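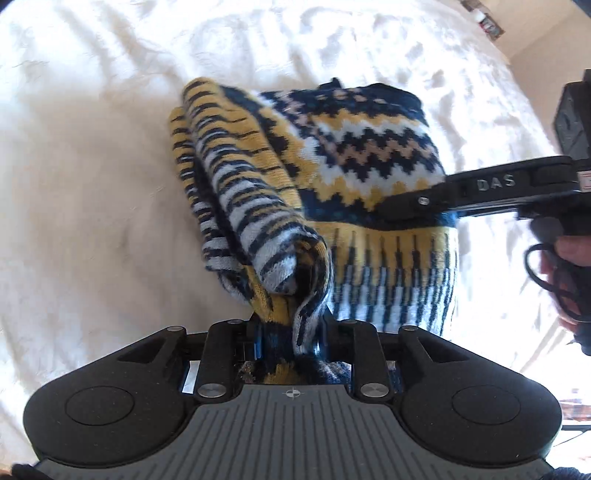 제100호 2쪽

질문: 자동굴절검사기 수치랑 안경 처방이 다른데 어느 쪽이 맞나요?

안녕하세요, 눈 나쁜 걸로는 어디 가서 안 지는 사람입니다 ㅠㅠ 회사 근처 브룬다붐 안경원에서 안경을 새로 맞췄거든요. 턱 대고 열기구 그림 보는 그 기계로 먼저 쟀는데 출력지에 오른쪽이 -5.25, 난시가 -1.00으로 찍혔어요. 그런데 막상 받은 처방은 -4.75에 난시 -0.75더라고요. 왜 낮췄냐고 물어보니까 "기계는 참고만 해요" 하고 끝... 뒤에 손님이 기다리고 있어서 더는 못 물어봤어요.

쓴 지 2주 됐는데 가까운 건 편하고 밤에 운전할 때 표지판이 살짝 아쉬워요. 출력지 맨 밑에 3539라는 숫자도 있던데 이것도 도수랑 관계있는 건가요? 그냥 적응하면 되는 건지, 다시 가서 기계 수치대로 해 달라고 해야 하는지 궁금합니다!

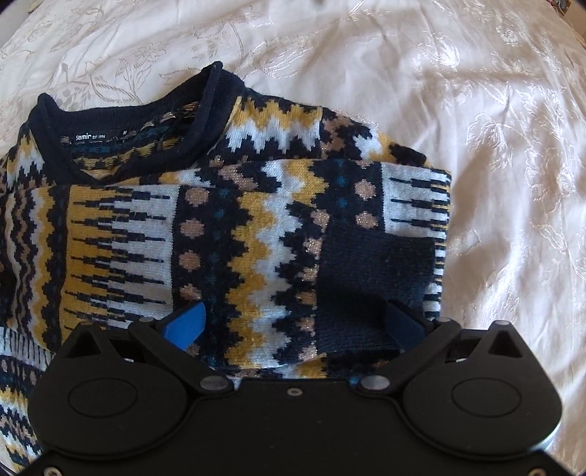
니트와 자수 침대보

답변 1 (Pendo Laizer)
저도 똑같았어요! 저는 기계대로 해 달라고 우겼다가 바닥이 울렁거려서 5일 만에 렌즈 다시 바꿨네요. 돈만 날림 ㅋㅋ 그냥 쓰세요.

답변 2 (Hamisi Temba)
안경원에서 오래 일했고 지금은 쉬고 있습니다. 자동굴절검사기 값은 검사의 출발점이라고 보시면 돼요. 기계 안을 들여다볼 때 눈이 가까운 걸 보듯 힘을 주는 경우가 있는데, 그러면 근시가 실제보다 높게 나옵니다. 그래서 렌즈를 바꿔 끼우면서 "1번이 잘 보여요, 2번이 잘 보여요?" 하고 물어보는 검사를 따로 하고, 처방은 보통 그쪽을 따라갑니다. 난시도 처음 쓰거나 예민한 분은 조금 덜 넣어 드리기도 하고요.

다만 밤 운전이 불편하다는 건 그냥 넘기지 마세요. 0.50 차이면 느끼는 분은 확실히 느낍니다. 저라면 이렇게 하겠어요.

1. 출력지와 처방전을 같이 들고 가서 교정시력이 양쪽 각각 얼마 나왔는지 물어본다. 기록이 남아 있을 거예요. 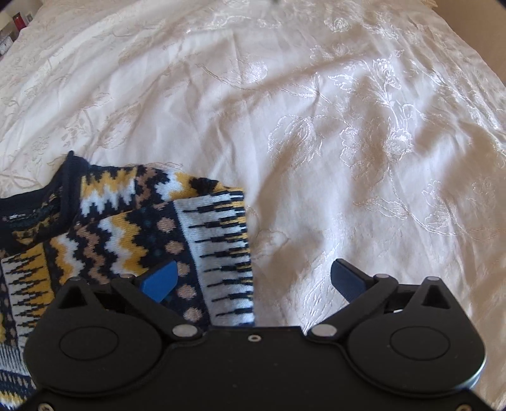

2. 시험테에 -0.25를 더 얹어서 먼 데를 본다. 글자가 작고 진해지기만 하는지, 정말 더 읽히는지 구분해서 말해 주세요. 가게 안 말고 문밖 간판을 보는 게 좋습니다.

3. 그래도 애매하면 안과에서 조절을 풀고 재는 검사를 받아 본다. 안약을 넣으면 한동안 가까운 게 흐리고 눈이 부시니까 그날은 운전하지 마시고요.

3539는 출력지를 안 봐서 장담은 못 하는데 검사 일련번호일 가능성이 커 보여요. 도수라면 그렇게 안 찍힙니다.

질문자 댓글
와 자세한 답변 감사합니다! 11월에 쉬는 날이 하나 있어서 그때 두 장 다 챙겨서 가 볼게요. 간판 보는 건 꼭 해 달라고 해야겠어요.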